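**Votutton arm for a home laundry, worth the money or wait?**

Wandier_Pete, Thu 29 January

G'day all. I do the washing for a small guesthouse (five rooms, lots of towels) and my shoulder's crook, so I've been looking at the Votutton laundry kit. It's the arm with the two-finger gripper and the little wrist camera, and you teach it your own machine by walking it through the job a few times. They want a $300 deposit for a 60-day trial, then it's a monthly fee after that.

What I can't work out from their page is how it copes with a front loader. All their promo clips are top loaders, and mine's a front loader with a round door and a knob you turn to pick the program. Has anyone got one going on a machine like that? And does it mind daylight? My laundry has a big window with blinds and the afternoon sun comes straight in.

**Jérémie Texier**

I've had mine since May, on a white front loader beside a window with slatted blinds, so pretty close to your setup! Short answer, yes, it'll do it, but the door is where you'll spend your time. I keep the fingers nearly shut on the way in and bring them up to the top edge of the door. I had them wide open at first (that's how the manual has it) and they kept bumping the rim.
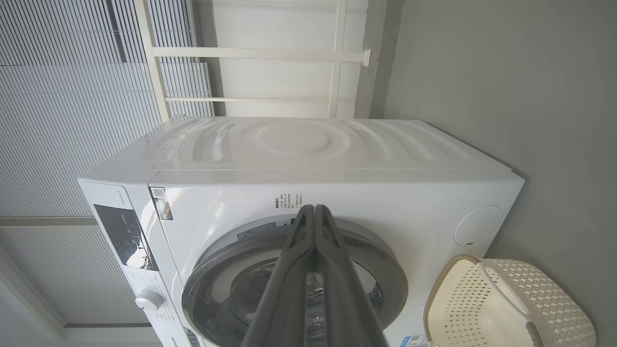

Moen_Gully reckons the trial is too short for anyone starting from scratch, and that you should ask Votutton to hold off the start date until the arm is bolted down and calibrated. They did it for her without a fuss.

Fair call, I'd ask for that too. I lost the first week of mine just getting the mount level. As for daylight, I teach it with the blinds closed and then do a second lot with them open. Glossy white panels throw a bit of glare, and mine used to hesitate over the top of the machine until I'd done both. The knob was easier than I expected, but get the soft fingertips, they're an extra and the hard ones slip. Oh, and park your laundry basket in the same spot every time. Put a bit of tape on the floor if you have to.

**jotel_dan**

Too dear for what it is imo. You could get a mate in to do your towels for that. The arm itself is good but the app is rubbish, it logged me out mid-cycle twice.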